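4. Operating rules for zipper and soft-bag tasks

4.1 Scope of the rules

The rules in this section were written for the two-arm cells at the Murkden site and were applied to all recordings of the Joseph series. They concern bags, pouches and backpacks made of fabric, that is, objects which change their shape every time they are touched. For rigid objects we use a shorter set, which is given in the appendix. Both sets are parts of one document that we call the Mesex protocol, and its numbering is kept here so that the reader can compare.

We must say first what kind of rules they are. General safety standards for robots tell the operator how to protect people, and we follow them without change. They give little help with the question of how to protect the object, or how to keep one recording comparable with another. Before the protocol existed, each operator in our group had his or her own habits. One opened the grippers fully before every approach, another never did. One used to flatten the fabric by hand between two episodes. In the first 237 episodes of the series we found so many of these habits that the data could not be joined without long manual work.

4.2 Preparation of the workspace

Rule M1 asks that the cell is looked over from the fixed camera before the first episode. Both arms stand on the same rail at the front side of the table, and their working areas overlap in the middle. The operator confirms that each gripper can be seen in the fixed view and that the cables of the arms have enough length for the planned motion. A cable that makes a high arch above the gripper is accepted. A cable that lies on the tabletop inside the reach of the other arm is not accepted, and the episode has to wait.

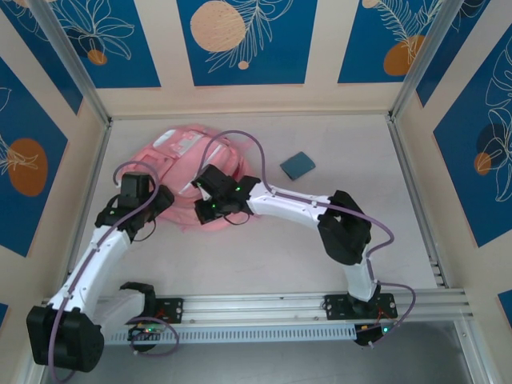
Rule M2 concerns the starting state of the object. In the older version we demanded a "neutral" state, but for a soft bag this word has no clear meaning and the operators interpreted it differently. The present version asks only that the bag lies completely inside the reach of both arms, and that it is not arranged again by hand after the recording has started. Folds are allowed. If a small second object is on the table, its presence is written in the log and it stays in its place during the whole episode, unless the task instruction names it.

Rule M3 limits the length of a session to 600 seconds. After this time the operator takes a pause, also when the task is not finished. We selected the limit after a short trial with our own operators and we do not claim that it is the best one for other groups.

4.3 Condition of the object

Many laboratories record only with new objects. We decided against this. A used bag has darkened piping, dust in the seams and small pieces of debris on the fabric, and a policy which should work in a home will meet all of them. Therefore rule M4 says that normal dirt is kept. The operator removes only what could enter the mechanism of the gripper or scratch the pads. Dark specks on the fabric remain, and the annotators are asked not to mark them as objects.

A second reason for this rule is the visual one. In the wrist view, a line of grime along a seam can look very similar to a row of zipper teeth, and one bag often carries more than one zipper. The annotator must say which zipper the instruction means. In Figure 4 a long zipper crosses the bag diagonally, while another one follows the border of the front pocket, so the label "zipper" alone would not be sufficient. Rule M5 therefore asks for a label with a place, for example "main zipper" or "pocket zipper", and it asks that the same label is kept for the entire episode.

Figure 4. Wrist view of the bag between the open gripper fingers. Two zippers and a mesh panel are visible.

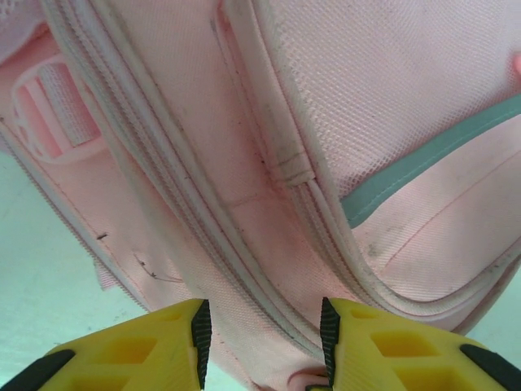
4.4 Contact with small metal parts

The most difficult moment of the task is the grasp of the zipper pull. The pull is thin, it can turn freely, and it is often hidden by the fingers exactly when the operator needs to see it. In our first recordings the operators closed the gripper quickly and hoped that the pull was inside. Rule M6 replaces this by a fixed order:

1. Bring the open fingers to the pull, with one finger on each side.
2. Stop, and confirm in the wrist view that the pull is between the tips.
3. Close with reduced force.
4. Hold still for one second before any motion along the zipper.
5. If the pull is lost, open fully and start again from step 1. Do not search with closed fingers.
6. Write the number of attempts in the log.

The force in step 3 is given as a controller value. We use 400 for the Akedent driver, and with another driver the value has to be found again. Soft finger structures with open cells bend around a small part and tolerate a small error of position, but the same softness makes it hard to judge from outside how strong the grasp is. The one-second hold was introduced for this purpose. It gives the reviewer a short period in which the grasp can be checked without motion blur. 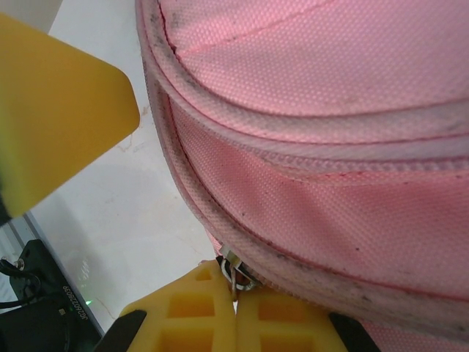 Damage of the pull itself is treated in rule M7. A bent pull is not a reason to reject the object when the ring and the slider are still connected. It must be recorded as "bent" in the object sheet, and it must not be corrected with a tool between two episodes of the same set. A change of this kind is almost invisible in the fixed view and would divide the set into two parts without any trace in the data.

4.5 Role of the second arm

Opening a zipper with one arm usually moves the entire bag. The second arm is there to hold the fabric, and rule M8 defines where it may hold. The contact should be on the body of the bag, at a distance from the zipper that is being used. Straps, loops and mesh are avoided, the first two by reason of entanglement and the last one by reason of tearing. When both grippers are above the bag at the same time, only one of them may travel, and the other one keeps its position. 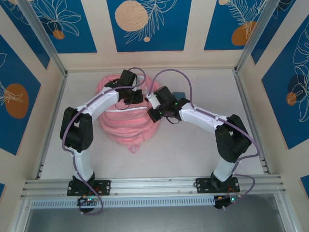
This last condition was the one most discussed in our group. Experienced operators found it slow, and they could show good episodes in which both arms moved together. We kept it for two reasons. The cables cross the same space as the forearms, and a simultaneous motion needs attention to both. In addition, an episode in which one arm is passive can be divided into phases by a simple speed threshold, which saves a large part of the annotation work.

Rule M9 covers the end of the episode. The travelling arm releases first and goes back above its own half of the table. The holding arm follows. The recording is stopped only after both grippers are open and free from the fabric. Episodes that were stopped earlier are kept in the archive with the mark "incomplete" and are excluded from the training sets described in Section 5.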